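Call for participants: everyday object handling study
Praltik Lab, Irnov campus
Posted May 29, 2022

We are looking for people who are good with their hands, or who think they aren't, to spend a little time with us this summer picking things up and putting them down again. It sounds like very simple work, and parts of it are, but we have come to enjoy it a great deal and we hope you will too.

Our group studies how robots can learn household tasks from people. You won't be operating a robot arm. You'll hold a gripper in each hand, with a small camera mounted on it, and do ordinary kitchen and pantry jobs at a table while the cameras record what the grippers see. Those recordings are what our models learn from. In February we finished the first round, which gave us 3232 usable demonstrations from people in the Flondico neighborhood and beyond, and we are still grateful to everyone who came in (and to those who came back for a second visit when we asked!).

The first round taught us something we had only half expected. Models trained on demonstrations from many different people coped better with unfamiliar packages than models trained on the same amount of data from our own staff. We suspect that we have all settled into the same habits — the same approach angle, the same small pause before closing the fingers — and that visitors bring a welcome variety. So this time we want more visitors and a wider choice of objects, particularly slippery, shiny or rolling ones.

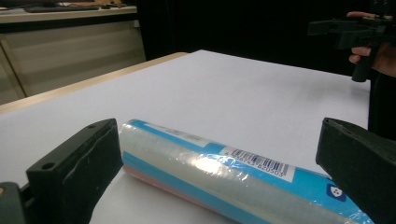

Do I need any experience with robots or computers?
None at all. Each session starts with a practice period, and you can stay in it until the grippers feel comfortable in your hands.

A visit lasts 180 minutes, with a 45-minute break in the middle and tea, coffee and fruit in the room next door. You'll work through a set of short tasks such as placing a package in a bin, passing an item from one gripper to the other, or standing a container upright. If you drop something, please just carry on. Dropped items and second tries are useful to us, and we keep them in the data with a label of their own.

You can take part if you are 18 or older, can stand or sit at a table for the length of the session, and can comfortably hold a light tool in each hand. Left-handed people are very welcome, as we had too few of them last time. Glasses are fine. Please leave rings and loose bracelets at home.

We have 156 places. Everyone who takes part receives a gift card at the end of the visit, and you may stop at any point and still receive it in full. The recordings pick up your hands and sometimes your sleeves or part of your clothing. We don't record sound, and we will go over the consent form with you before anything is switched on.

Sessions are held in the Talukder Building, second floor, with an elevator by the main entrance and free parking behind the building. To sign up, fill in the interest form at the front desk or ask for it through the contact page of our website, and tell us whether mornings or afternoons suit you better. We answer every message, though it may take us a few days when things are busy.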